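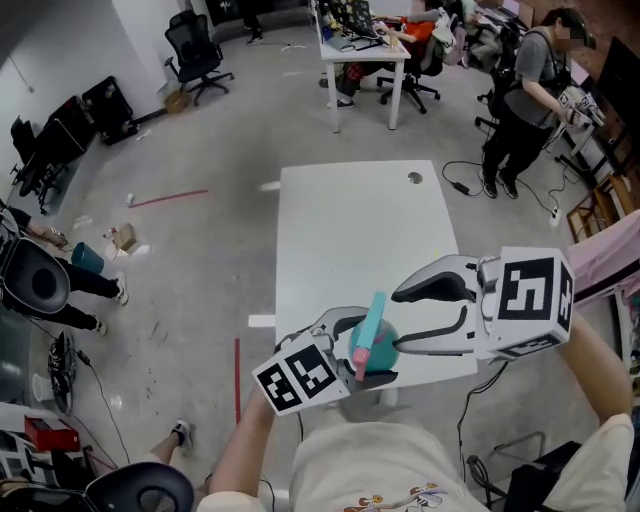 A reader in Forkness wrote back after the spring round to ask why a store should be marked down for a shelf tag that was too high, when the shopper ended up paying less at the register and went home happy. It's a fair question and I've tried to answer it in the comments under item 4, along with a few others that came in.

Shelf Price Walk-Through, Grillon Market, Fothergill Street store
Done on a Saturday, doors open, started at 7:30 a.m.
Marks used: OK, FIX (put right the same day), OPEN (needs another visit)

1. Store manager or shift lead told before we start
OK
Comment: We had a good talk by the carts first. I like to do this even when the lead has been through it before, because prices have been moving so quickly this year that people get nervous when they see a clipboard, and a nervous store is a hard place to check anything in.

2. Current price file loaded at the registers
OK
Comment: The Arkano system showed the overnight update as received on every lane. Self-checkout gets its file separately, so please look there too and don't take the main lanes as proof.

3. Sample pulled from all departments
OK
Comment: 100 items, same as last time, with a decent share from dairy, bread, cooking oil and diapers. Those are the things families buy every week whatever the economy is doing, and they're also the things that have been repriced most often. Please don't fill up the sample with spices and greeting cards just because they're easy to carry!

4. Shelf tag matches register price
FIX
Comment: Most of the misses were in canned goods, where the new tags had been printed and were sitting in a tray in the back office. They went up before I left. Now, to the reader's question. A tag that's too high does cost the shopper something, even if it doesn't show on the receipt. Plenty of folks on a tight budget read the shelf, do the sum in their heads and put the item back. They never get as far as the register. So we write it down either way, but we do note which direction it went, and an overcharge always gets handled first.

5. Unit price shown and readable
OPEN
Comment: Still weak in the cereal aisle. One brand is priced by the ounce and its neighbor by the pound, and you'd need a pencil to compare them. With packages getting smaller while the price stays put, the unit price is the one number that tells a shopper what has happened, and I'd really love to see this fixed by the next visit. The lead says the tag template has to be changed at the main office.

6. Package size on the tag matches the package
FIX
Comment: Coffee. The tag said the old weight. New tag printed while I waited.

7. Sale signs taken down after the sale ends
FIX
Comment: Two endcap signs left over from the week before. A sign that's still hanging is a price being offered, as far as this checklist goes, and the store agreed to honor both for the rest of the day, which I thought was handsome of them.

8. Limits and conditions on the sign itself
OK
Comment: "With card" was printed in the same size as the price. Lovely. Please keep doing it that way.

9. Scales at zero before weighing
OK
Comment: Deli and produce both fine. The produce scale had a bag on it when I walked up, so take everything off before you read it.

10. Number of tags changed since last walk-through on file
OK
Comment: The log shows 327. Somebody asked me whether that's high, and for a store this size in a quiet year it would be. This year I'd call it ordinary. What I look for is whether the log is kept, and it is, with initials on every page.

11. Spare tag stock and a working label printer
OK
Comment: Around 200 blanks left on the roll, and another roll on order. That won't go far if there's a big change coming in March, so I suggested they keep one more in the cupboard.

12. Refund policy for wrong prices posted at the service desk
FIX
Comment: It was posted, but behind the lottery display. Moved to the front of the counter.

13. Step stools and ladders put away after tagging
OK
Comment: The aisles were clear. One stool in frozen foods was in use at the time and went back to the stockroom afterward.

Next visit: item 5 only, plus a fresh pull of 100 if the main office has sent out the new template by then. Bring the long tape for the top-shelf tags. Leave the yellow copy with the store and put the white one in the Fothergill Street folder.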